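Osavitz Housewares Reissues the Round Cup Rack, Having Run Out of Reasons Not To

RESTDALE, November 5, 2025 – Osavitz Housewares is bringing back its round cup drying rack after an absence long enough for customers to stop writing politely. The rack, sold under the name Vavik, goes on sale today at the company's Restdale shop and through its mail-order catalog.

The Vavik is a shallow round tray with upright pegs. A cup goes upside down on a peg and stays there until someone wants it or has company coming. Osavitz dropped the rack from its catalog to make room for a folding model with more moving parts. The folding model drew 173 letters, most of them about fingers.

"We listened," the company said in a statement. "It took us a while, and we had to sell off the folding ones first."

The reissue comes in powder blue. Osavitz tested 98 households over the summer, beginning in June, and asked each to use the rack in place of whatever they had been using, which in most homes was a dish towel. The main complaint was that people now had to put the towel somewhere. 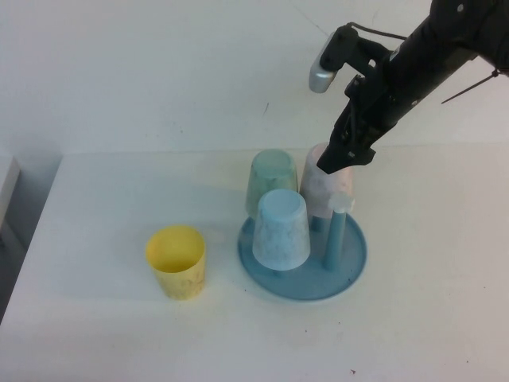

Osavitz Trade News, Issue 173

Plastic cups in yellow, pale green, light blue and pink suit the tray well, and a household that owns four cups in four colors can stop arguing over whose is whose. The light blue and the pink have white marbling, a finish Osavitz expects to be described as "fun" by people buying for other people's kitchens. A yellow cup left standing upright beside the rack will hold water perfectly well, but it will not drain.

Asfaw, the design studio that drew up the new version, was asked to change as little as possible and billed accordingly. The studio kept the pegs upright after a brief period of wanting them to lean. Drawings of the leaning pegs are on display in the Restdale shop, near the door.

The first run is 1,372 racks. Osavitz says a second run will depend on how the first one goes, a policy it also had in place for the folding model. Cups are sold separately. Stores wishing to carry the Vavik may request an order form from the trade desk, which is open mornings and answers the phone on most of them.

Osavitz Housewares makes racks, trays and other things that sit next to the sink. It is based in Restdale.

Contact: Osavitz Housewares Trade Desk, Restdale | © Osavitz Housewares. All rights reserved. | Back to top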